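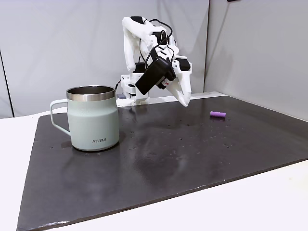
Who Reads the Laundry Sign? A Report on Notices in Student Housing
Term project, Introduction to Survey Methods

1. Why we did this

Ellton Hall has a great many signs. There is a sign asking residents to clean the lint trap, and next to it a larger sign asking residents to read the first sign. Our group lives in the building, had a survey to design by March, and wanted a topic that could be studied in slippers.

The question was simple enough: do residents remember what the notices say, and does wording make any difference?

2. Method

We sent an online form to all 1,411 residents of the three halls on the north side (Ellton, Bratov and Gresa). The form showed the text of six notices, four real and two we made up, and asked which ones people had seen. Getting permission took longer than writing the form, mostly because the housing office wanted to know which two were made up — and then asked if they could use one. 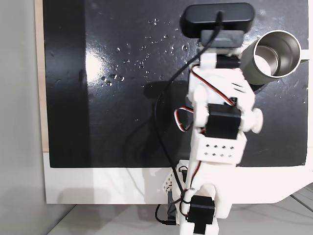 We got 429 replies. That is a response rate of 30 percent, which our textbook calls acceptable and our instructor calls "fine, for laundry." Seventeen people answered only the free comment box, and we left them out of the tables but kept them in our hearts.

3. Results

The lint notice was the best known. The fire door notice came last, even though it hangs on the fire door. More than a third of respondents said they clearly remembered our fake notice about quiet toasting hours, and several reported that they follow it.

Polite wording did slightly worse than blunt wording. "Please consider wiping the counter" lost to "Wipe the counter" in every hall except Gresa, where both lost to the counter.
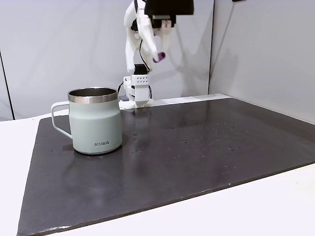
Length mattered more. Notices under ten words were recognized far more often than the long ones, and the Bratov bicycle policy, at two full pages, was recognized by 3 people. We suspect one of them wrote it.

4. Problems

People who open a survey about signs probably like reading signs, so our numbers are likely too high. We also tested recognition, and recognizing a notice is a long way from obeying it. The lint trap can speak to that.

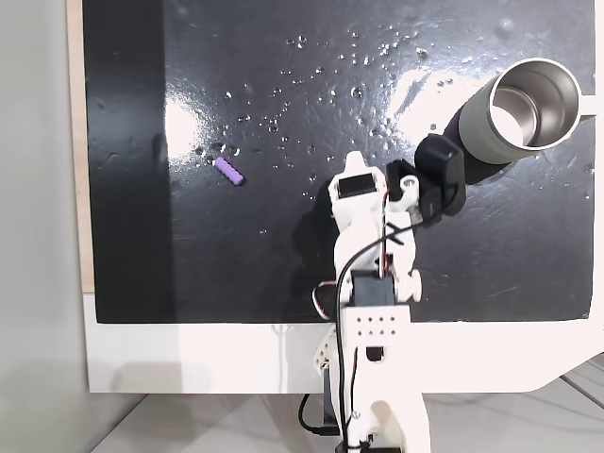

One Bratov resident wrote in the comment box that the signs would work better if old ones were ever taken down, and that the elevator still announces a pancake breakfast from before she moved in. Eleven other comments made the same point, two of them about the same breakfast. We should have asked about dates and did not.

5. Next time

We would add a question on how old each notice looks, and run the form in October, when new residents still look at walls. The full list of questions is in the appendix, along with the toasting notice, which the housing office has asked us to stop circulating.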